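Home Archive Stationery Household Contact

Jun 13, 2020
4 min read

Clearing the White Desk

The review of household surfaces begun in March has now reached the white desk. The desk had been used for wrapping, for mail and for the repair of small things, and no rule had been set for what could stay on it overnight. A rule has now been adopted: one box, one picture and one cutting tool.
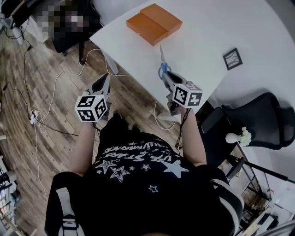
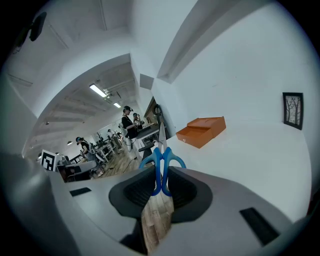
The blue-handled scissors and the orange box, at the white desk.

On the matter of scissors, a reader signing as Drastow wrote in to object that a single pair can never serve a whole household, that paper and tape must be kept apart, and that any blade used on packing tape will be gummed up by the end of the month. The objection has been considered. A second pair, for tape only, will be kept in the hall closet with the mailing supplies. The blue-handled pair is reserved for paper and thread.

The orange box remains under review. Its intended contents are receipts, spare labels and the 34 index cards left over from the Trundimska recipe project. Earlier this spring the receipts alone came to 300 slips, most of them for groceries, and 13 were kept. The remainder went to recycling. Anyone sorting a similar pile is advised to do the warranties first, as they are the only papers likely to be asked for again.

The framed picture is to be treated as a permanent item. The author would prefer that it not share its place with notes, calendars or reminders, all of which have been moved to the inside of the pantry door.

Trukar drawer dividers were considered for the supplies in the hall closet and set aside on grounds of cost. Two shallow trays from the kitchen have been assigned to that purpose. The next surface to be reviewed is the sideboard, where the Leclerc tablecloths are still waiting to be folded.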